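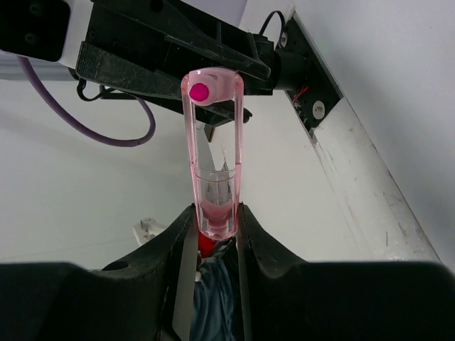
Toilet cistern keeps refilling by itself at night

Posted in Plumbing and Heating by Helmi Karppinen

We have a close-coupled toilet upstairs with a push-button flush, and every so often the cistern tops itself up with no one having used it. It runs for a few seconds and stops. In the daytime I don't notice, but at night it's loud enough to wake me. It started in July, after the water was off in our road for a morning.

I've taken the lid off and the water sits below the overflow, so I don't think it's overfilling. The floor is dry and so is the pipe at the back. The inlet valve is a Patix, side entry, and was put in by the previous owners. Do I need a new one? We are on a water meter, so I don't want to leave it too long.

Rellside Rob
Your inlet valve is doing its job. It refills when the level drops, so water is getting out somewhere, and if the floor is dry it's going into the pan past the flush valve seal.

Dry the back of the pan with toilet paper last thing at night, then lay a clean sheet against the porcelain and leave it until morning. If it's wet, the seal is leaking. Or put food colouring in the cistern and don't flush for an hour or two.

If it is the seal:
Turn the isolating valve a quarter turn with a flat screwdriver and flush.
Twist the flush valve anticlockwise and lift it out. Most come off the base without taking the cistern off the wall.
Peel off the rubber washer, wipe the seat it sits on and look for grit. Work on the mains often stirs grit up.
Fit the new washer, drop the valve back in and turn the water on.

Sometimes a rinse and turning the old washer over is enough. Take the old one to the shop with you - there are a lot of sizes and they look alike.

dazp
had same thing, changed the whole lot, £291 with the plumber. fine now

Nuwan Pramanik
Agree with Rob about the seal, but check the button as well. On ours the rod under the button was set too long, so the valve never quite dropped shut. There should be up to 4 mm of play before it starts to lift. It was a Pelton flush valve, and the rod had a screw thread, so I only had to wind it down two turns.

If the isolating valve is stiff, don't force it. Mine started dripping from the screw after I did, and I ended up having to turn the stopcock off on a Sunday. Ait Ali on the trade estate had the washer in stock.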